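Toy bins, again

The toy situation in this house has been bad since June. We moved from the place on Mudgway Street into the upstairs half of a two-family, and lost the hall closet where all of it used to live. For the first few weeks the toys stayed in moving boxes. Then the boxes got opened one at a time, when somebody wanted something, and after that there was no system at all.

I wrote last year about the big wooden chest. A few of you said in the comments that a chest would turn into a pit, and it did. Anything small went straight to the bottom. To find one car you had to take out the train track, the dress-up stuff, the puzzle with no box, and whatever was on top that day. Then all of that stayed on the floor because putting it back was a separate job. The chest is gone now. I sold it to a couple on Sareck Road who wanted it for blankets, which is a better use for it.

What I have been doing instead is open bins on low shelves. I looked at the ones with lids first. My kids are three and six, and the three-year-old can get a lid off but has never once put one back on, so I skipped lids. I also skipped anything deep. If a bin is deeper than my hand is long, I'm back to the chest.

The shelf unit came from Jullamon, the secondhand place behind the tire shop. It cost $17 and was missing 2 shelf pegs, which I replaced from a jar of odds and ends. It's scratched on one side and that side is against the wall. I washed it down twice and put felt under the feet so it wouldn't mark the floor.

The bins I bought new. I had planned on fabric cubes because they fold up, but the ones we had before got a smell after a juice spill and never lost it. Plastic wipes clean. I got shallow ones in light blue because that was the color the store had enough of. I would have taken gray. They are fine.

Sorting took most of a Wednesday and then part of the evening after bedtime. This is the order I went in, if it helps anyone:

Trash first. Broken crayons, the wrapper from something, half a balloon. No decisions needed there.

Then things that weren't toys. I found a measuring spoon, the good tape, several hair clips, and the cap to the shower gel I'd been propping against the tile for a month.

Then big groups. Blocks, animals, cars, play food, train stuff, and a pile I called "parts" that I told myself I would get to later. I have still not done the parts pile. It's in a grocery bag on top of the dryer.

Last was deciding what each bin was for. I made the groups too narrow on the first try. I had separate bins for farm animals and wild animals, and that lasted until breakfast. Now it's just animals. The cars had been split into big and small and I merged those too. A wide group that everyone understands works better here than a neat one only I can follow.

I do the sorting at the table instead of on the floor now. My knees are happier, and it keeps the three-year-old from walking off with things I've already dealt with. I put brown paper down first so that crumbs and sand and whatever comes out of the wheels can be folded up and thrown out. One bin comes to the table at a time. If I bring two, they get mixed.

The cars were the last group I set up, and the one that gets used the most. They have the lowest shelf, on the left, where both kids can reach without climbing.
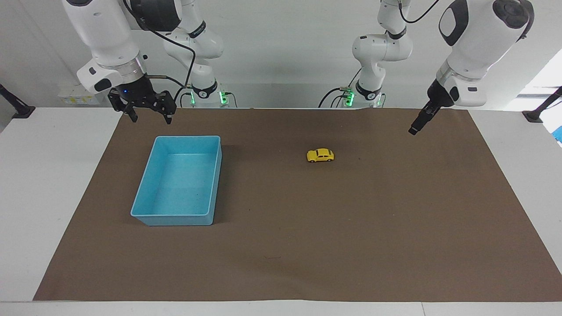

The light-blue bin on the brown paper, with the little yellow car.

For labels I tried printed words, which only worked for one of the two children. Then I drew pictures on index cards, and my drawing of a horse was taken for a couch. I ended up cutting pictures out of an old Stustesa catalog and taping them to the front edge of the shelf. I put them on the shelf and left the bins bare, so the bins can be swapped around and washed without losing a label. Packing tape over the top holds them. Masking tape did not.

Cleanup before dinner is shorter now. I haven't timed it. The six-year-old does cars and blocks, the three-year-old does animals with some help, and I do the rest. Some nights we skip it and the living room looks the way it did in July.

Things I would still change: the play food bin is too small, and the wooden melon has to sit beside it. The train track doesn't fit in any bin this size because of the long straight pieces, so it's under the couch in a flat under-bed box. And I need to move the shelf a few inches to the right, because the bottom left corner is in the way of the heat register and we'll want that soon.

Next is the art supplies, which are currently in a kitchen drawer with the batteries. If anyone has a way of storing construction paper so it doesn't curl, please leave a comment.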